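Section 3. Getting Ready for Your First Set

Welcome back, and thank you for sticking with us through the unboxing and the updates. By now your Briltby loop pedal should be switched on, showing a steady green light, and passing your sound through without any fuss. If the light is still amber, go back to Section 2 and let the update finish, then come find us again. We'll be right where you left us.

This section walks you through setting levels, recording a first loop, and saving a set you can carry onto a stage. Plan on an unhurried evening for it, with your instrument, a pair of headphones, and maybe a cup of something nice.

3.1 Before you begin

You will need the pedal, its own power supply, two instrument cables, and either a small amplifier or headphones. A microphone works too, but singers should read the note at the end of 3.2 first.

1. Turn the OUTPUT knob all the way down.
2. Plug your instrument into the jack marked IN.
3. Run your second cable from OUT to the amplifier, or plug your headphones into the small jack on the side.
4. Press and hold POWER until the display shows the word HELLO.

Caution: Use only the power supply that came with your pedal. Supplies from other pedals often have the same plug but the opposite polarity, and that kind of damage is not covered by the warranty.
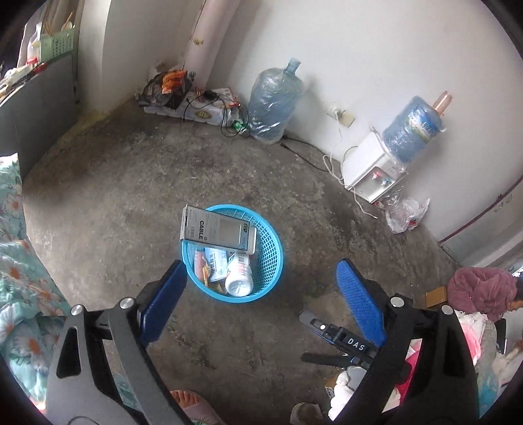

Cable box and other items in a blue basket.

3.2 Setting your levels

Levels trip up more new players than anything else in this guide, so please take your time with them.

1. Play the loudest thing you expect to play on stage. Really dig in! Most of us play much harder in front of people than we do at home.
2. Watch the row of lights above the IN jack while you play. Turn the INPUT knob up until the last yellow light flickers now and then.
3. If the red light comes on, back the knob off a little and play your loud passage again.
4. Bring the OUTPUT knob up slowly until the volume is comfortable.

Note for singers: a microphone needs the MIC setting, found on page 7 of the menu. Keep OUTPUT all the way down while you change it, and stand well back from the amplifier – feedback through this pedal can be surprisingly fierce.

3.3 Recording your first loop

Pick something short and friendly. Four bars of two chords is plenty, and you can save the grand ideas for later in the week.

1. Tap the left footswitch on the first beat. The ring turns red, and you are recording.
2. Play your four bars.
3. Tap the left footswitch again on the first beat of the next bar. The ring turns green and your loop starts to play.
4. To add a layer, tap the left footswitch once more and play along. Tap it again when you are done.
5. To take away the last layer, hold the left footswitch until the ring blinks twice.

If your loop seems to hiccup each time it comes around, your second tap was probably a hair early or late. It happens to everybody. Wen-hsiung Yen, who wrote the practice patterns stored in this pedal, suggests counting out loud for the first few tries and tapping as you say "one." It feels a bit silly in a quiet room, but after a dozen goes your foot starts to know where the beat lives, and you can let the counting go.
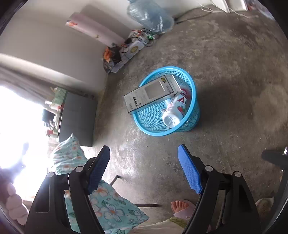 Once you are happy with the timing, try the same four bars with the built-in click turned on. You'll find it under TEMPO in the menu. The click goes only to the headphone jack, so your audience will never hear it, and you can set it as slow or as quick as the song asks.

3.4 Saving a set

A set is a group of loops kept in the order you plan to play them. The pedal holds 158 loops in all, and you can arrange them into as many sets as you like.

1. With your loop stopped, press SAVE.
2. Turn the SELECT knob to choose an empty slot, then press it.
3. Give the loop a name you will recognize in dim light. Short names are best – the display is small.
4. Press SET, choose NEW, and add your loops one at a time.
5. Press SAVE again and wait for the word DONE.

Caution: Do not unplug the pedal while the display reads WRITING. The loop being saved may be lost, and we would hate for that to happen the night before a show.

3.5 A run-through before you go out

Play your whole set from top to bottom at least once, standing up, in the shoes you plan to wear. Thick soles change the feel of the footswitches quite a lot. If a tap doesn't register, open FOOT in the menu and raise the sensitivity one step at a time.

When the set runs the way you want it, go on to Section 4, where we connect a second pedal.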